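Floor check for collecting sessions, with my comments
Filed under: Checklists
February – by the session lead, Clovura upstairs room

We have had this list taped up inside the supply closet door for a good while, and people kept writing on it, so I finally typed it up along with the remarks worth keeping. It covers the vacuum task, which we are still in the thick of, and most of it will carry over to whatever Jaltton sends us next. Please go through it with a partner and put your initials by each line, even if you ran the same room yesterday and could do it in your sleep.
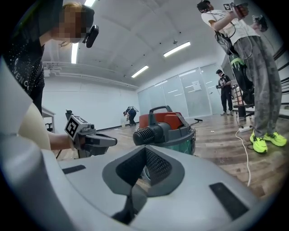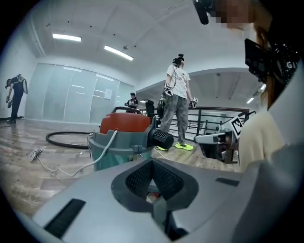
The vacuum task, upstairs room

1. FLOOR

[ ] Walk the whole room once, end to end, before anybody puts on a headset.
Comment: Go slowly and look down. Little scraps and stick-shaped bits seem to breed in this room, and they go either in the trash or in the parts tray. Once you are wearing a headset and watching your own hands, your feet are pretty much on their own.

[ ] Cords lie flat, and no loop stands up off the floor.
Comment: I would mark this one "needs attention" on most days, and I say that with love. White cord on light planks is hard enough to spot when you are looking for it. Push the slack toward the wall and count on somebody stepping backward, as somebody always does.

[ ] Power strip is out of the walking path.
Comment: Moving it takes a minute – unplug first, please, then carry it over. Don't drag it by its cable.

[ ] Floor is dry.
Comment: The planks shine under the ceiling lights, and a small puddle looks just like a reflection. Touch it if you aren't sure.

2. THE VACUUM

[ ] Canister empty, lid latched, handle firm when you lift.
[ ] Unplugged for every take of the hose and lid work.
Comment: We only want examples of the handling – lining up the hose, seating it, pulling it free, lifting by the handle. The learning system has no use for the motor noise and neither do my ears. If a take calls for power, the session lead plugs it in and says so out loud.

[ ] Hose laid down somewhere different from last time.
Comment: I know this sounds like a data matter and it is, but it belongs here too, as the hose makes a fine tripwire. A wide loop is good for the variety we need. Just tell the people behind you where it is.

3. HAND-HELD GRIPPERS

[ ] Jaws open and close all the way with nothing rubbing.
[ ] Mesh lining has no tears or loose threads.
[ ] Markers clean and flat, with no lifted corners.
Comment: A lifted corner ruined most of an afternoon for us last month. The Skumer tracking script dropped 15 takes before we caught it, and every one had to be done over. Wipe with a soft dry cloth and nothing else. If a marker is scratched, set that gripper aside and take one from the shelf marked Puma (that is only our name for the spare set, new folks ask every time).

[ ] Fingers stay behind the jaws whenever you pass a gripper to someone.

4. WHAT YOU WEAR

[ ] Headset strap snug but comfortable, and you can turn your head without it sliding.
[ ] Backpack cables tucked in, with nothing hanging where a chair arm or a rack can grab it.
[ ] Closed shoes, laces tied.
Comment: Bright sneakers are very welcome. I like being able to see where everybody's feet are!

[ ] Rest after 12 takes, headset off, drink of water.
Comment: I used to be soft about this and I am not anymore. Tired necks make sloppy examples, and a sloppy example costs us more than the break does.

5. SHARING THE ROOM

[ ] An arm's length and a half between people who are recording.
[ ] No working with your back to the railing.
Comment: The railing is sturdy and I have leaned on it myself, but I don't want anyone backing toward it with both hands full. Face it or stay well away from it.

[ ] Spare chairs pushed in against a wall.
[ ] Call out "stepping back" when you are.

6. BEFORE YOU LEAVE

[ ] Takes copied over and the count written on the sheet.
Comment: We stand at 1,158 good ones for this task. The agreed amount was 900, so there is no rush whatsoever, and nobody should be skipping lines on this list to squeeze in a few more.

[ ] Batteries on charge, cords coiled and hung up.
[ ] Anything that bothered you written at the bottom of the page, however small.

3 comments

hosewrangler: Could we get colored tape for the cords? I nearly went down twice, and I was the one who had laid them out.

second_shift: Agree on the rest breaks. My last few takes before lunch are always the ones that get tossed.

gripsandgrumbles: Please add "check headset lens for fingerprints" to part 4. I did a whole set with a thumbprint on mine.

Shares: 4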